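Grarndale Student Portal: Set-Up Guide for Applicants
Section 4. Submitting Transcripts and Choosing a Program

Last updated: July 2023
Reading time: 4 minutes

Complete Section 3 (Creating an Account) before starting this section. The applicant ID issued at the end of Section 3 is required at step 2.

4.1 Uploading a transcript

1. Sign in and open the Records tab.
2. Enter the applicant ID in the field marked ID and select Confirm. The page reloads with the upload form.
3. Select the issuing school from the list. If the school is not listed, select Other and type its full name as printed on the transcript.
4. Select Add File. Accepted formats are PDF and TIFF. The maximum size is 20 MB per file.
5. Check the preview. All pages must be upright and legible, including the grading scale on the back.
6. Select Submit. The status changes to Received.

Note: Transcripts in a language other than English need a certified translation. Upload the original first and the translation second, as separate files.

Caution: Do not select Submit twice. A second submission opens a duplicate record, and both records are held until the admissions office merges them. 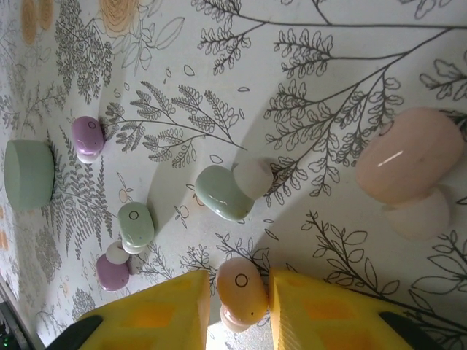

4.2 Choosing a program

1. Open the Programs tab. The full catalog loads with 114 degree programs.
2. Filter by campus. Brotum lists undergraduate programs only. Weltamville lists undergraduate and graduate programs.
3. Select a program title to view entry requirements, required courses and the teaching language.
4. Select Add to Application. Up to three programs can be added.
5. Drag the programs into order of preference. The first program is reviewed first. The others are reviewed only if the first is declined.
6. Select Save Order.

Note: Programs marked with an asterisk admit students in the fall only. Applications for these programs close in May.

4.3 Requesting credit transfer

1. Open Records and select Transfer Credit.
2. Enter each course on its own line, with the course code, title, credits and final grade.
3. Attach a syllabus for every course. Catalog summaries are not accepted.
4. Select Send for Review. Review takes up to 27 working days.

Caution: Changing the first-choice program during review cancels the request. Submit it again under the new program.

4.4 Error messages

Code 1205: The applicant ID does not match the account. Sign out, sign in again and repeat step 2 of 4.1.
File unreadable: The file is locked or password-protected. Save an unlocked copy and upload that.
Session expired: Unsaved entries are lost. Sign in and start the current form again.

Continue to Section 5, Paying the Application Fee.

Contact: Admissions Systems Desk, Cuervo Hall, Grarndale | © Grarndale University | Back to top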